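4.2 Pillow height and reported sleep

Print this page | E-mail this article
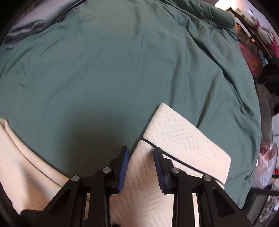
Figure 3. White quilted pillow with dark edging, on a bed.

Of the 85 adults who kept the November diary, 12 changed their pillow during the study. Most of them moved to a lower one and woke less often with a stiff neck. Side sleepers were the exception — they did better with a firmer, higher pillow. Room temperature made little difference. Answers given on a Friday were left out, as bedtimes varied too much.

Comments
Oliwia Kwiatkowski: Was mattress age recorded?
Miłosz Dudek: Yes, see section 3. It had no clear effect.
M. Coetzee: I sleep on my front and gave up pillows years ago.

Contact: Stanisława Ostrowski | © Kosard Sleep Papers | Back to top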